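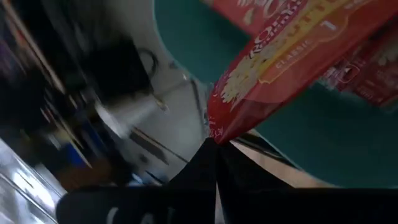 Halbridge Neighborhood Film Nights
Progress report to the Odukoya Fund, second period
Last updated: November

This report covers the second half of the grant year. It follows the headings in the grant agreement. Spending is reported separately on the fund's own form.

Attendance

We held all the screenings we had planned for the period except one. Total attendance was 1127, counting each person once per screening. The target in the agreement was 700. Most of the difference came from the outdoor shows on Somero Street, where people walked over from the apartments and stayed. The indoor shows at the Butetti Building were closer to what we expected, and two of the documentary nights were thin.

The canceled screening was an outdoor one. The power supply at the site failed in the late afternoon and could not be restored before dark. We showed the same film indoors two weeks later to a smaller crowd.

Survey

We collected 393 paper surveys. The question that matters most to the agreement is whether people had been to a community event in Halbridge in the past year. A little more than half said no. That is lower than we told you to expect in our first report, when nearly everyone who filled out a form was new. People are coming back, so the share of newcomers has gone down.

The most common complaint was sound. At the outdoor site, anyone sitting past the last row of trees had trouble following the dialogue. The second most common was start time. Families with young children asked for 6:30, and in summer it is not dark enough to show anything outside until well after 8. We have no good answer to this for June and July. From September on we moved the family titles to 6:30 indoors and will keep them there.

Captions

All films shown in this period had English captions turned on. Spanish captions were available for a bit under half of the titles. The distributor we use does not always list caption files correctly, and on one occasion the Spanish file belonged to a different cut and drifted out of step within a few minutes. We now play each title all the way through the week before it is shown.

Equipment

The projector bought in the first period is working well. The screen frame bent in high wind in August and has been straightened, but one corner still does not lock. We tie it. A replacement corner is on order.

We bought a second pair of speakers in September. They have been used indoors only so far, so we cannot yet say whether they fix the problem at Somero Street.

Seating at the Butetti Building is limited to 300 under the fire rules. We reached that limit once and turned people away at the door. For titles likely to draw a large crowd we now hand out free tickets starting at noon on the day.

Concessions

Snacks and drinks are sold at cost and are not paid for from grant money. Sales covered the purchases with a small amount left over, which went toward printing. Prices have not changed since the first report.

Changes to the plan

We ask to move the unspent outdoor permit money to film licensing. Two of the titles people asked for most often cost more to license than we budgeted. The change does not affect the total.

We also ask to drop the planned student short film night. Only four entries came in, and two were over the time limit. We would like to show the entries before a regular feature and try the full event again next year, with the call going out to the schools before the spring break.

Next period

The winter program is indoors only, with two screenings a month. Licenses are in place through February. The March titles are not settled.

Contact: Halbridge Neighborhood Film Nights, Butetti Building, Somero Street | Copyright Halbridge Neighborhood Film Nights | Back to top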